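4.2 Joining a validator node to the Drimon ledger

Complete section 4.1 (key generation) before starting. The node must have at least 500 GB of free storage and a wired connection.

1. Stop the Arain service if it is running.
2. Copy the genesis file from the Clamormont registry to the node's data directory. Do not rename it.
3. Open the configuration file and set the network ID to 13.
4. Under "peers", enter the addresses of two bootstrap nodes. Both must be in the same organization as the node being added.
5. Start the service and leave it to synchronize. Initial synchronization takes about 2 hours.

Note: Block height may stall briefly while the state index is rebuilt. A restart at this point begins the rebuild again. 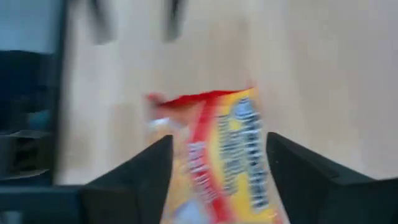
When the log reports "state: current", the node can be put forward for voting rights.

6. Submit the node's public key through the Grukerden console, under Members > Pending.
7. Wait for approval from the existing validators. The status changes from Observer to Validator.
8. Back up the configuration file to offline storage.

Caution: Never run two nodes with the same signing key. The ledger treats duplicate signatures as a fault and revokes the key permanently.

Requests to replace a revoked key go to Purificación Sarmiento, Network Operations.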